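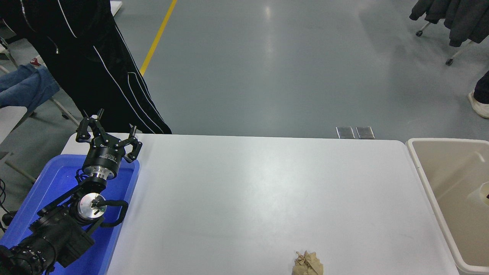 国会が引っ越す国
フララムトン共和国、秋の議会を追いかけて

2020年6月25日

リケルの中央駅で汽車を待っていたら、隣のベンチの女性に「あなたも国会と一緒に行くの」と聞かれました。ええ、まあ、そんなところです、と答えると、女性は膝の上の包みを少しこちらへ寄せて、じゃあ窓は左側に座りなさい、右はずっと崖だから、と教えてくれました。おかげさまで、リケルを出てから川を渡り、丘をいくつも回りこんで海へ下りていくまで、私はほとんど口を開けたまま左の窓に張りついていたのです。

昨年の9月の話です。フララムトン共和国では、毎年この時期になると国会が首都リケルを離れ、海辺の町プレルツカへ移ります。議員も、議長も、速記の人たちも、法案の束も、議場の入口で傘を預かってくれるおじさんも、みんな汽車に乗って行ってしまう。そして霜が降りるころまで、古い魚市場を直した建物で審議を続け、また汽車で戻ってきます。私がこの習慣のことを最初に知ったのは古本屋で買った薄い旅行案内で、たった二行の記述でした。二行しか書いていないことほど気になるもので、それから何年も、いつか見に行こうと思いながら延ばし延ばしにしていました。

それでようやく出かけたわけですが、先に申し上げておくと、私は政治の専門家でも何でもありません。ふだんはこの雑誌で、よその国の台所や市場のことを書かせてもらっている者です。ですから制度の話にはところどころ回り道が入りますし、回り道の途中でだいたい何か食べています。どうぞお茶でも淹れて、気長におつきあいください。

山の首都、海の首都

フララムトンは細長い国です。東に山、西に海があって、そのあいだを一本の川が斜めに流れています。川の名前はリンス。上流にあるのがリケル、河口にあるのがプレルツカです。川と同じリンスという名の町もあって、これがちょうど中ほど、汽車が機関車を付け替える場所にあたります。町の名が先か川の名が先か、土地の人に聞くと、聞いた数だけ答えが返ってくるのでおもしろいのですが、ここでは深入りしません。

リケルは石の町です。山から切り出した灰色の石で家も橋も役所もできていて、朝は霧が出ます。坂が多く、雨の日の坂はよく滑ります(私は二度、尻もちをつきました)。住んでいる人はどちらかというと口数が少なく、そのかわり一度話しはじめると長い。パン屋で道を聞いたら、店の奥から椅子が出てきて、地図を描いてもらい、ついでに娘さんの結婚相手の実家の話まで聞くことになりました。

プレルツカのほうは木と漆喰の町で、家の壁は白、窓枠はそれぞれ好きな色に塗ってあります。風が強いので洗濯物は路地の奥に干し、看板は壁にぴったり打ちつけてあります。人の声が大きいのも風のせいだと、これは宿の主人が言っていました。こちらで道を聞くと答えは一言で済みますが、そのかわり三人くらいが同時に別々の方角を指さします。

昔、この二つの町は仲がよくありませんでした。山の領主たちと港の商人たちが、塩と木材の値段をめぐって何代も争い、川の通行税を上げたり下げたり、橋を架けたり落としたりしていたのです。ようやくひとつの国になろうという話がまとまりかけたとき、最後まで残ったのが、都をどちらに置くかという問題でした。

会議は冬じゅう続いたそうです。中間のリンスに置けばいいではないかという案も当然出たのですが、当のリンスの町が断った。うちは宿屋が少ないし、偉い人が増えると川魚の値が上がる、というのがその言い分で、断りの手紙はいまも町の資料室に掛けてあります。私も見せてもらいました。字はのびのびとして大きく、署名のあとに、お泊まりの際はぜひ燻製のマスを、と書き添えてあります。

結局、行政は山に置き、議会は一年のうち秋だけ海で開く、ということで両者は手を打ちました。秋が選ばれたのは収穫と漁の都合だったようです。山は刈り入れが終わって人手が空き、海は夏の漁が一段落して、市場の建物を貸しても困らない。国のかたちが、畑と魚の暦に合わせて決まったわけで、台所の取材ばかりしてきた私には、これがなんとも好ましく思えました。

大統領は引っ越さない

ここで少しだけ、制度の話をさせてください。

フララムトンは議院内閣制の共和国です。国家元首は大統領ですが、日々の政治を取り仕切るのは首相で、首相は議会の多数派から選ばれ、大臣たちを率います。大統領は法律に署名し、大使を迎え、首相を任命します。任命といっても議会の決めた人を任命するので、気に入らないから嫌だ、とは言えません。ただし、法案を一度だけ議会に差し戻して、もう一度考えてごらんなさいと言うことはできます。

議会は一院制で、定数は46。選挙区は22あって、区の大きさによって選ばれる人数が違います。山側と海側の議席がなるべく偏らないように線を引いてあるのですが、これがまた毎回もめる。川のこちら岸とあちら岸で選挙区が分かれている村があり、その村では兄が山側、弟が海側の候補に投票するのだと、食堂で隣り合わせた人が笑っていました。

いまの憲法は2000年に大きく改められたものです。それまでは、議会が海へ行っているあいだの法律の署名に手間がかかり、書類を持った使いの人が汽車で往復していました。雪の早い年などは線路がふさがり、署名を待つ法律がリンスの駅の待合室で一晩を過ごしたこともあるそうです。改正のときには電子的な送付も認められたのですが、大事な法律はいまだに紙で運ばれます。運ぶ人が選べるのなら紙で運びたい、というのが事務局の気分のようでした。

さて、議会が動くのに、大統領は動きません。大統領公邸はリケルの坂の上にあって、秋のあいだもそこに灯りがともっています。首相と大臣たちは行ったり来たりで、一週間の半分は汽車の中にいるような具合になります。私の乗った汽車の食堂車にも、あきらかに大臣らしき人がいて、書類を広げようとしては豆のスープをこぼしそうになり、とうとうあきらめてスープを先に飲んでいました。給仕の人が慣れた手つきでパンのかごを書類の上に置いて、風で飛ばないようにしていたのがよかった。

なぜ大統領は行かないのか。何人かに聞いてみましたが、いちばん多かった答えは「誰かが家にいないと」でした。留守番、という言葉がこの国ではずいぶん敬意をこめて使われます。山の農家では、みんなが夏の牧草地へ上がるときに、家に残って火と井戸を守る人がいちばん信頼のある人だったそうで、大統領はその役だというのです。子ども向けの社会の教科書にも、火のそばに座った大統領の挿絵が載っていました。

速記者の鞄

汽車の中で、私はひとりの速記者と知り合いました。ヘマ・チェッティアさんという人で、国会の速記の部屋に長く勤めています。通路をはさんで向かいの席にいて、革の鞄を足もとではなく膝に載せているので、大事なものなのだろうなと思って見ていたら、目が合ってしまった。

「鉛筆です」と、チェッティアさんは鞄を開けて見せてくれました。

本当に鉛筆がぎっしり入っていました。フララムトンの議会では、録音もするし機械も使うのですが、正式な議事録のもとになるのは今も手書きの速記です。芯のやわらかさは海用と山用で違うのだそうで、プレルツカは湿気があるから硬め、リケルは冬に手がかじかむからやわらかめ。鉛筆を売る店も決まっていて、海用を買うのはリンスの駅前の文房具屋。汽車が機関車を付け替えているあいだに走って買いに行くのが新人の仕事だったと、懐かしそうに話してくれました。

「いちど乗り遅れましてね。あのときは議長が汽車を待たせてくれたんです。鉛筆がないと国会が開けませんから」

そう言って、チェッティアさんは私に一本くださいました。いまこの原稿の下書きも、その鉛筆で書いています。たしかに硬めで、日本の梅雨どきにちょうどいい。

速記者の目から見ると、同じ議員でも山と海では話し方が変わるそうです。リケルの議場は天井が高く、声が響くので、みなさんゆっくり、もったいぶって話す。プレルツカの議場はもと魚市場ですから天井の下に梁が渡っていて、声があまり響きません。それに外で波の音がしている。自然と早口になり、文が短くなり、たとえ話に魚が出てくる。議事録を読めば日付を隠してもどちらで開いた会議かわかる、とチェッティアさんは言います。

それなら書くほうは海のほうが大変でしょうと聞くと、少し考えてから、大変なのは帰りの汽車の週です、という答えでした。議員たちが山の話し方と海の話し方のあいだで落ち着かなくなり、話しはじめはゆっくりで、終わりのほうだけ急に早くなるのだそうです。速記者泣かせの一週間。けれどもその週の議事録を読み返すのが、いちばん楽しみなのだとも言っていました。

朝の鐘と、昼のスープ

プレルツカの国会は朝の10時に始まります。開会の合図は鐘です。もとは競りの始まりを知らせていた鐘で、鳴らし方も競りのときのまま、短く続けて打ち、ひと呼吸おいて長く打つ。港にいる人たちはその音で時間を知り、漁師はお茶の支度をし、学校では先生が黒板を消します。

傍聴は誰でもできます。入口で名前を書くと、木の札をくれて、それを首から下げて中へ入ります。荷物は預けますが、編み物は持って入ってよい。これは規則にちゃんと書いてあって、針の長さまで決まっています。私が入った日も、前の列に編み物をする人が並び、農業用水の法案について議員がやりあうのを聞きながら、せっせと靴下を編んでいました。議論が白熱すると手が止まり、退屈になると進む。議員のほうもそれをよく知っていて、傍聴席の手もとをちらちら見ながら話すのです。

農業用水の話は、正直なところ半分もわかりませんでした。川の上流でどれだけ水をとるか、そのぶん下流の漁にどう手当てするかという、昔からの争いの続きのような議題です。海側の年配の議員が、夏の終わりの川の水位をずいぶん細かく述べ、山側の若い議員が、それは堰の工事の年の数字だと返し、どちらも一歩も引かないまま昼になりました。それでも休憩に入ると、二人は並んで外へ出ていきます。行く先は同じ食堂なのです。

議場の裏手の、路地をひとつ入ったところに、その食堂はあります。主人はヴスムジ・ンコシさん。若いころに船の料理人としてこの港に来て、そのまま居着いた人です。大きな体に小さな眼鏡をかけて、注文は紙に書かず、ぜんぶ頭で覚えています。

秋のあいだ、昼の食卓は長いものがひとつだけになります。ふだんは小さな卓をばらばらに置いているのを、国会が来る前の晩に全部つなげてしまう。与党も野党も、記者も漁師も、来た順に詰めて座るのが決まりです。席を選ばせないんですか、と聞いたら、ンコシさんは鍋をかきまわしながらこう答えました。

「選ばせると時間がかかる。スープが冷める」

そのスープというのが、白身の魚と根菜に、山で採れる酸っぱい赤い実の干したのを入れて煮こんだもので、私はこれを食べるためだけにもう一度行ってもいいと思っています。海のものと山のものがひとつの鍋に入っているので、議員のあいだでは連立スープなどと呼ばれているそうですが、ンコシさんに言わせれば国ができる前からある料理で、政治のほうが後から真似をしたのだそうです。

作り方もいちおう聞きました。魚の骨で濃いだしをとり、根菜を先にやわらかくして、赤い実は水で戻さずそのまま入れる。魚の身は最後に入れて、火を止めてから蓋をして待つ。待つあいだに何をするかというと、パンを切るのだそうです。家で試してみましたが、赤い実のかわりに梅干しを使ったら、これはこれで、なかなか悪くない味になりました。塩は控えめにしてください。私は一度目に入れすぎました。

言葉がふたつ、あいさつはひとつ

フララムトンには公用語がふたつあります。山の言葉と海の言葉で、文法はよく似ているのに単語がかなり違う。議会ではどちらを使ってもよく、通訳はつきません。議員になる人は両方わかることになっているからですが、実際には得意不得意があって、苦手なほうの言葉で質問されると、急に咳が出る議員もいるとか。

道路標識も切手もお札も、ふたつの言葉で書いてあります。どちらを上に書くかでまた昔はもめたので、いまは山へ向かう側の標識は山の言葉が上、海へ向かう側は海の言葉が上と決まっています。リンスの町の標識だけは横に並べて書いてあり、そのぶん幅が広くて、風の日にはよく揺れます。

ただ、朝のあいさつだけは共通です。直訳すると「川は流れていますか」という意味で、答えは「流れています」。雪解けで水が多すぎる年も、夏に細くなってしまった年も、とにかく流れていますと答えることになっています。覚えやすいので私もさっそく使ってみたのですが、発音がよほど妙だったとみえて、宿のお子さんがわざわざ川まで見に行ってくれました。戻ってきて、うん、流れてたよ、と教えてくれたその子の得意そうな顔が、いまも目に浮かびます。

やめようという人たち

もちろん、この引っ越しをよいことだと思っている人ばかりではありません。

お金がかかる、という意見は昔からあります。汽車賃、宿代、書類の運搬、空き家になったリケルの議事堂の暖房(石の建物は一度冷やすと春まで暖まらないので、誰もいなくても焚いておくのだそうです)。若い議員のなかには小さな子を抱えている人もいて、秋だけ海辺で暮らすというのは、家族にとって簡単なことではありません。保育の部屋はプレルツカにも用意されていますが、学校に上がった子はそうもいかない。リケルの宿で同じ食卓になった女性は、連れ合いが議会の職員だそうで、毎年この季節は子どもの歯医者もおたふくかぜも全部ひとりで引き受けるのよ、と言っていました。笑いながらではあったけれど、二度言いました。

廃止の法案もこれまで何度か出ています。私が傍聴に通っていたあいだにも、そのことで半日の討論がありました。提案した議員は山側の人かと思ったら、海側、それもプレルツカの選出でした。地元に国会が来るのに反対なのかと驚いて、休憩のときに思いきって聞いてみると、秋のあいだは家賃が上がって、町の若い人が部屋を借りられないのだと説明してくれました。国会はありがたい、けれど毎年、春に仕事を見つけて部屋を借りた子が、秋には追い出される。それを見ていて平気でいろというのは無理だ、と。

反対に、山側の議員に引っ越しの熱心な支持者がいたりします。この人は牧場の出で、議員になるまで海を見たことがなかったそうです。初めてプレルツカの議場で演説をした日、窓の外に船が見えて、自分がいま用水の話をしているその水は最後にここへ来るのだと気がつき、用意した原稿の後ろ半分を読むのをやめてしまった。討論でもその話をしていました。編み物の手がそろって止まっていたのを覚えています。

採決は翌週に回され、そのあと委員会に戻されたと聞きました。今年に入ってからは世界じゅうで人の行き来が難しくなり、フララムトンもそれどころではなくなっています。チェッティアさんから春に届いた手紙には、今年の秋に汽車が出るかどうかはまだ決まっていない、とありました。海用の鉛筆は念のため取り寄せてもらったそうです。便箋の隅に、リンスの文房具屋のご主人は元気ですと書いてあって、一度も会ったことのないその人のことを、私はずいぶん案じていたらしく、ほっとしました。

汽車を見送る人たち

話が前後しますが、リケルを発つ朝のことをもう少し書かせてください。

国会の汽車が出る日、中央駅には見送りの人が集まります。別に式典というほどのものではなく、駅前の学校の子どもたちが小さな旗を持って並び、楽隊が二曲ほど演奏して、それで終わりです。一曲は国歌、もう一曲は牛を牧草地へ連れていくときの歌で、どちらかというと後のほうが盛り上がる。議員たちも窓から身を乗り出して歌います。国歌のときは歌詞のあやしかった人が、牛の歌では三番まですらすら歌っていました。

大統領も来ていました。厚手の外套に帽子という、ごく普通の身なりで、知らなければ近所のどなたかだと思ったでしょう。首相と握手をして、議長に鍵束を渡します。鍵は魚市場の、つまり秋の議事堂の鍵で、春から夏のあいだは公邸で預かっているのです。議長はそれを受け取り、かわりにリケルの議事堂の鍵を渡します。交換するときに例のあいさつを交わします。川は流れていますか。流れています。

それから笛が鳴って、汽車がゆっくり動きだす。ホームの端まで子どもたちがついて走り、先生が大声で止める。私は窓際で、隣の女性の言いつけどおり左側に席をとって、手を振る人たちに自分も手を振っていました。こちらは取材に来ただけの者ですし、向こうも私が誰だか知らないのに、おかまいなしに振ってくれるものですから、つい。

くだんの女性はリンスで降りました。包みの中身は妹さんに届けるジャムだったそうで、降りぎわに一瓶、私の席に置いていきました。あの酸っぱい赤い実のジャムです。帰国してから大事に食べて、空き瓶はいま、もらった鉛筆を立てるのに使っています。

訪ねる人のために

リケルからプレルツカへの汽車は、国会の時期でなくても走っています。普通列車は朝と夕方に出て、途中のリンスでしばらく停まります。駅前に燻製のマスを売る屋台が出ているので、降りて買うだけの時間はあります。文房具屋は駅を背にして右手、青い扉の店です。

プレルツカの議事堂は、国会のない季節にはまた市場に戻ります。魚を並べる台を出すために議席は壁ぎわに積まれていますが、鐘と梁はそのままで、朝早く行けば競りも見られます。傍聴を希望する場合は、開会の前に入口で名前を書いてください。雨の日は床が滑りますから、底の平らな靴がよいでしょう。編み物をなさる方は、針の長さを受付で見せることになっています。

ンコシさんの食堂は昼だけの営業で、スープがなくなれば閉まります。予約はとりません。赤い実の入ったスープは秋から冬にかけて、夏は冷たい魚の酢漬けになります。そちらもおいしいと聞きましたが、私はまだ食べていません。

渡航については当面、各自でよく事情を確かめてからお願いします。私もあのスープの酸っぱさを思い出しながら、家で梅干しの加減を試しているところです。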